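关于我们

欢迎来到Totard成人夜校。我们在Vetholm镇Ellex街上的一栋旧楼里,从前楼下是面包房,楼上住人,如今上上下下都成了教室,只有后院那棵梨树还是老样子,每年照样结一大堆又硬又涩的果子,谁来上课都可以摘几个带走。

学校是Akosua Eshun办起来的。她当年搬到Vetholm,白天在Aidoo布料店站柜台,晚上教两位邻居记账,就在店后面那张裁衣服的大桌子上教。后来邻居带来了表妹,表妹又带来了同事,桌子实在坐不下了,大家才一起凑钱租下现在的房子。那张大桌子也跟着搬了过来,摆在一楼,桌边上还留着当年划线的粉印和剪刀印,怎么擦也擦不掉,我们也就不擦了。

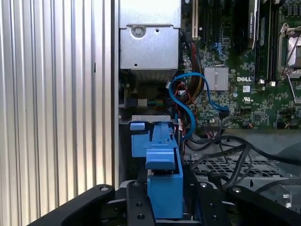
我们一直觉得,成年人回来念书,最难的是推开门的那一刻。很多人离开学校已经20年,来之前在街对面走了好几趟,总怕自己听不懂,又怕让年轻人看笑话。所以第一堂课从来不点名,也不考试,先烧水,喝茶,聊聊各自为什么来。学什么都行:记账、写信、裁剪、外语会话,也有人想弄明白家里那台台式机里面装的是什么,侧板一拆,上头是灰色的金属电源盒,旁边是一块密密麻麻的绿色主板,原来也可以慢慢认。老师们都很有耐心,同一个问题问上三遍,第三遍的回答和第一遍一样和气。

目前在读的学员大约205人,年纪小的刚工作不久,年纪大的已经抱上了曾孙。有开公交车的,有在医院值夜班的,也有一对母女,妈妈学外语,女儿学裁剪,下了课一起走路回家。每个班的人数不多,老师叫得出每个人的名字,谁两周没来,我们会打个电话问候一声,不为催学费,就是惦记。
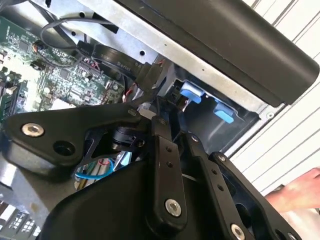

没有基础,可以中途插班吗?
随时都可以来,先旁听一堂课,觉得合适再报名。落下的内容,老师会在课前抽时间陪您补上,不另外收费。

说到学费,我们尽量定得低一些,也可以分几次交,手头紧的时候请直接跟我们讲,不用不好意思。教材在学校里借就好,用完还回来,书页上前人写的笔记常常比正文还有意思,请别擦掉。带孩子来也没有关系,二楼楼梯口有一间小屋子,有积木,有画笔,还有一位退休的小学老师陪着他们。 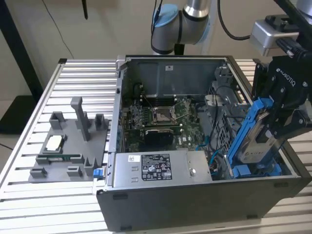
侧放在桌上的台式机,CPU插槽还空着

每个学期结束,我们都在后院摆上长桌吃一顿饭,各家带一道拿手菜。Akosua照例要做一大锅花生汤,照例说今年的盐放多了,大家照例添第二碗。裁剪班把做好的衣服挂在梨树上,会话班念几段自己写的短文,念得磕磕绊绊也有人鼓掌。毕业多年的老学员常常回来,有的如今自己也在这里教课了。

2021年5月起,我们添了周末上午的班,照顾那些晚上要上班的朋友。课程和时间贴在大门口的布告板上,也可以打电话来问,接电话的多半就是Akosua本人,她话多,请您留出一点时间。

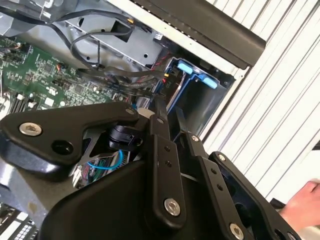

打开机箱的台式电脑

您要是正好路过Ellex街,看见一楼亮着灯,就请进来坐坐。门铃不太灵,多按两下,或者直接推门。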